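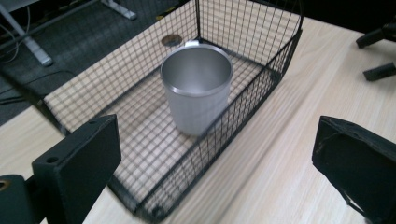 Week 4: Storage and the Small Kitchen

Reading: Paredes, chapter 6. Skip the preface – he thanks his landlord for two pages.

A shelf shows what a household reaches for; a cupboard shows what it regrets buying. Duangkaew's survey covered 778 rented kitchens, and over half had a drawer the tenants couldn't describe.

Terms to know: open storage, dead corner, reach zone.

Wire and mesh let you see the contents. They also let crumbs through, a point the Thygesen catalog leaves out.

For next time: sketch your own kitchen from memory, then go and look at it. Bring both versions. Neatness is not graded.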